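Undley Garden Soil and Compost Notes: README

Last updated Friday, December 30, 2022

Hello, and thank you for stopping by! This folder holds the soil temperature and rainfall notes from the Undley allotments, typed up from a stack of paper notebooks that had been living in a shed (and smelled like it). I garden there myself, and I started this because I wanted to know when it was safe to put my beans in. Then other plot holders handed me their notebooks too, and the thing grew.

What you get

There are 2,192 rows in the main file, one row per reading. The readings come from 67 plots, spread over 4 beds of quite different ground. Montecinos is the sandy one at the top of the slope, Favia is heavy clay, and the other two are somewhere in between and go by Lower and Old Orchard.

The columns

plot: the plot number as painted on the post
bed: Montecinos, Favia, Lower or Old Orchard
day: day of the reading, year first
soil_temp: degrees Fahrenheit, taken four inches down
rain: inches since the last reading
mulch: straw, leaves, compost, bark or none
remarks: whatever the gardener felt like writing

Please do read the remarks column, even if you only came for the numbers. It has frost warnings, slug complaints, a long-running argument over whether coffee grounds do anything for blueberries, and one very good way of tying up raspberries.

How the readings were taken

Most people used an ordinary compost thermometer with a long stem, pushed in and left alone for a couple of minutes. We asked everyone to read in the morning before watering, and most of them did, though a few of us are not morning people and I would treat the Lower readings with a little patience.

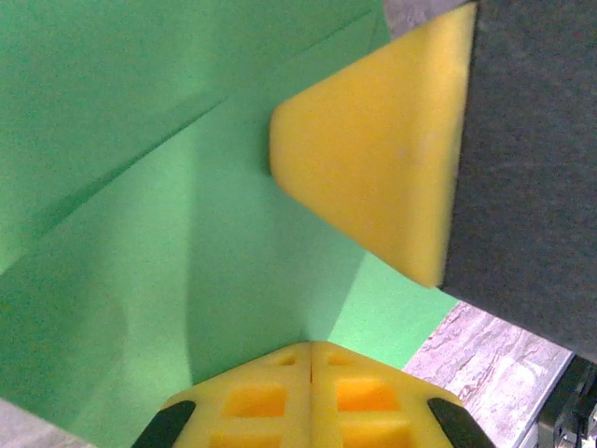
Rain was measured in straight-sided gauges set out in the open, away from fences and fruit trees. If a gauge had leaves in it or had been knocked over, the rain value was left blank. A blank means we don't know, and a zero means it was dry, so please don't fill one in with the other!

Known problems

In 55 rows the mulch was changed between readings and I couldn't tell from the handwriting which kind was meant. Those say "unsure" and I'd leave them out of any comparison. The Favia notebooks also skip most of December, when the path floods and you need tall boots to get to the posts.

Opening the files

Any spreadsheet program will do. I clean things up with a little script called Greltus, which is in the tools folder along with its own short note. It only fixes stray spaces and odd spellings of "compost," and you don't need it to use the data.

Using and sharing

Help yourself for home, school or garden club use, and please mention the Undley allotments if you print any of it. If you spot a mistake, send me the plot number and the day and I'll go back to the notebook and check.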